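Second Life for Office Towers
Student project report, October 2026

Our group wanted a project that would end with something useful, and after a good deal of talking we settled on old desktop computers. Salow, a small office supply firm near campus, was clearing out a storeroom and let us have what was in it, so we suddenly found ourselves with more than 30 towers stacked along the back wall of the lab (our instructor was very patient about this!). The question was simple enough: how much of an older business desktop can be taken apart, cleaned and used again by people who have never done it before?

We gave ourselves 120 minutes per machine at the start, which sounded generous and really wasn't. The first hour went mostly on looking for screws that did not exist. Office desktops are often built to come apart by hand, and once we had learned to look for the colored tabs and latches, everything went much more smoothly and we began to enjoy ourselves.

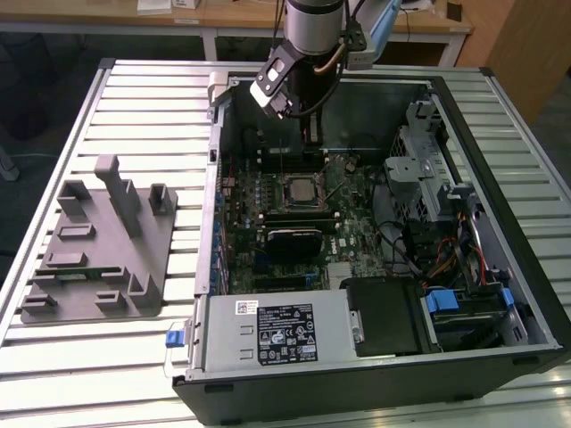 With a tower on its side and the panel off, we worked in the same order every time. Cables came first, and we wrote down where each one had been plugged in. After that came the drives, then the expansion card, and the power supply last of all. The processor made everybody nervous. Once the cooler is off, the bare metal lid is right there in the middle of the board, and we cleaned off the old thermal paste with slow, careful strokes and a lot of held breath.

Memory turned out to be our best harvest. We collected 133 sticks in all, sorted them by type and stored them in labeled trays – the sorting alone took two long afternoons. Power supplies were tested and never opened, a rule we made early and kept to.

If we did it again, we would start the parts list on day one and agree on names for things, as half of us wrote "caddy" and the other half wrote "bracket" and the spreadsheet suffered for it. The working parts have gone to the Fleltorano workshop, and our notes and blank checklists are in the project folder for next year's group.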